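Review: the Coltberg Pair, after two terms with a student robotics club

Our club bought the Coltberg Pair with the proceeds of a sausage sizzle, two trivia nights and a grant application I would rather not reread. It cost us a good deal more than the soldering irons. The students had asked for something that could fold laundry. We compromised on something that could, in theory, open a pencil case.

For those who haven't met it, the Pair is two table-top arms that clamp to the front of a bench, plus the software to teach them by demonstration. You do the job yourself through the controllers while it records, you do it again, and after enough of that the arms have a go on their own. The brochure says "up to 47" demonstrations for a simple task. Our senior group is on 1,331 and still adding, though to be fair they keep changing what the task is.

Setup took an afternoon. The clamps are the best part of the kit: solid, grippy, and kind to a bench that already has enough to put up with. The cables are the worst part. They are either slightly too long or slightly too short, and the manual calls this "flexible routing". Calibration is done through a program called Plundano, which is free, has a lovely colour scheme and asks whether you are sure before every single step. By the fourth joint I wasn't.

The seniors' project for the Drirness Cup is pencil case handling. It sounds dull until you try it. A block stays block-shaped when you grab it. A soft pouch sags, folds, swallows the tip of the gripper and then comes along for the ride when you'd like it to stay put. Dilek Sarıgül, who is in Year 11 and runs the data side with an iron fist, picked it over stacking cups on the grounds that every other club would be stacking cups. She was right about that.
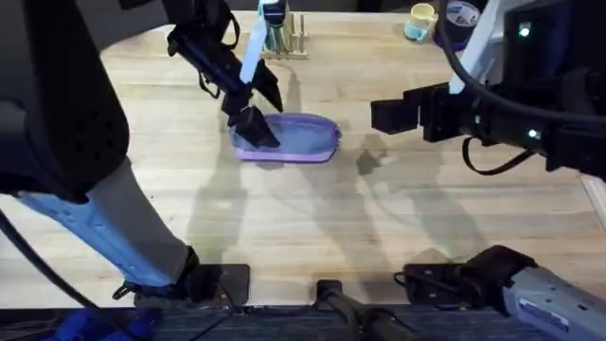

Gripper jaws down in the open pouch, with the other arm to its right. 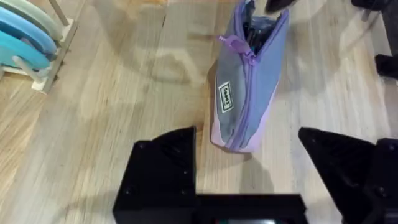 Issue 2 – Club Gear – page 47

The grippers themselves are good. They close evenly, they don't buzz when idle, and the fingers come off with an ordinary hex key that you will lose. Ours have been knocked against most things in the room and still line up. I'd have liked softer pads in the box, as bare fingers and slippery fabric are not natural friends. Yüksel sells a set that fits, and they do help, but you'll pay as much for postage as for the pads.

Zippers remain a sore point. One arm has to hold the fabric while the other pulls, and they both have to agree on when. The software treats them as a team. The arms behave more like siblings in the back seat. Güven Kırmızıgül, our other mentor, spent most of July adjusting the timing and has since developed opinions about zippers that he shares at lunch.

Recording is where the Pair earns its keep. A session starts quickly, the files are sensibly named, and if a student sneezes halfway through a demonstration you can bin that one and carry on. The catch is the cap on the basic licence: 2,000 recordings, after which you delete something or pay. Dilek keeps a spreadsheet of which ones deserve to live.

Support has been friendly and slow. We asked a question about the wrist cable and got a kind reply that answered a different one. The second answer was right, and arrived after we'd fixed it with a hair tie.

Would I buy it again? Yes, for a club with older students, a sturdy bench and someone patient. For a junior group I'd start with a single arm and something rigid to pick up, and leave fabric until they've stopped racing each other with the controllers. Budget for spare fingers and a second hex key, and put a bit of coloured tape on the key so it shows up on the floor.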